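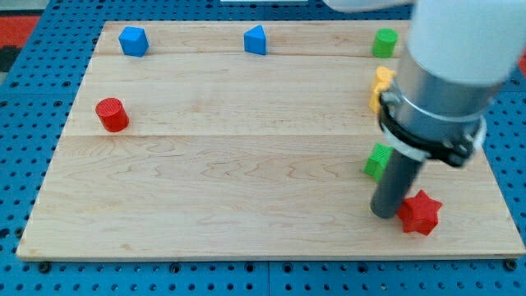
Music > Indie & Alternative > Band Advice

Band name is taken by a Belgian duo. Do we have to change it?
Posted by halfstepdown, Jan 27, 2025

We're a four-piece called Dikmont. Guitars, one keyboard, a drummer who owns the van and therefore has opinions. We've been playing under that name for three years, mostly to people who work with us. We picked it because it meant nothing and nobody else could possibly want it.

Last week I went to upload our first real single, "Uletti," and the distributor asked me to confirm which Dikmont we were. There's another one. Two people in Ghent who make sort of airport-lounge electronic music. They have one EP out and 3757 monthly listeners. We have 16, and I can name most of them.

The single is supposed to come out in April and the shirts are already printed. So do we have to change the name, or can two bands just have the same one? And if we keep it, how do I stop our song from landing on their page? The drummer wants to add "USA" to the end. I would like a reason to say no to that.

Tags: band names, distribution, streaming, artist profiles

Fasil Jemal

Two separate things here, so let me pull them apart.

The streaming part is easy. Services let plenty of artists share a name. What keeps them apart is the artist ID behind the page, and a new release with no ID attached tends to get stuck on whichever page came up first. When you upload, look for the option that says this is a new artist, or that you aren't the one shown, and pick that. Then check the pages as soon as the release shows up as pending. If it lands in Ghent anyway, your distributor will have a form for it. Mine took eight days and two polite emails. Do it well before April.

The name itself is harder. Whoever used it first in a given place usually has the better claim there, registered or not. You've been gigging for three years, so dig up old posters, set lists, a venue calendar, anything with a date on it. It may turn out that you were Dikmont before they were. That still doesn't help you much in Belgium, and I'm not a lawyer, so if a label ever gets involved, pay somebody for an hour.

What I'd do first is write to them. I was in a band called Tudose, and there was a second Tudose a few states over that played weddings. We sent a friendly note, they sent one back, and for years we forwarded each other's mail. I still know more than I'd like about what a string of brides wanted for the first dance.

As for "USA," it has been done with great dignity by bands who were forced into it by lawyers. Nobody is forcing you.

mopedsummer

change it now while it's only 16 people. we waited until we had an album out and had to redo everything, plus half the reviews are still under the old name. also search the new one BEFORE you print shirts. no offense

Fundico_Pete

Had the same thing happen with Fundico and we just kept it. The other Fundico broke up. Most bands do if you wait.

How much do you want for the shirts? I'd go to 20 bucks for a large.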